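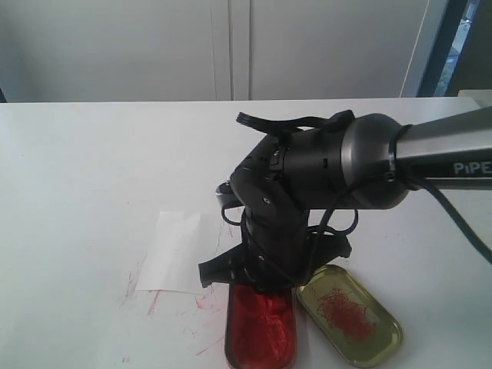 November, sample bench. Portioning of the red material from Skametti, lot 148. I take small amounts from the tin and use the lid as a tray. A little of the red is now lying in the lid, and there are pink streaks on the white table near the paper. For the next lot I will put a bigger sheet, under the tin also.

Pascal Leclerc asked for 20 portions. Guangming keeps the list.

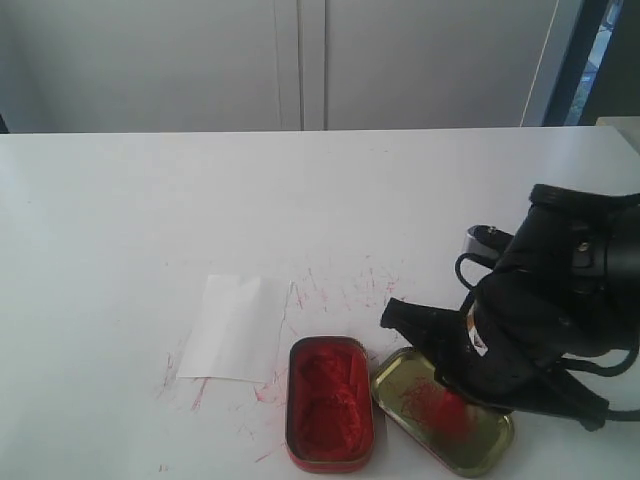

**How do we clean the streaks from the table?**
Dry brush first, then a damp cloth. Water at the beginning only spreads the color.

To do: order more paper from Kamadov.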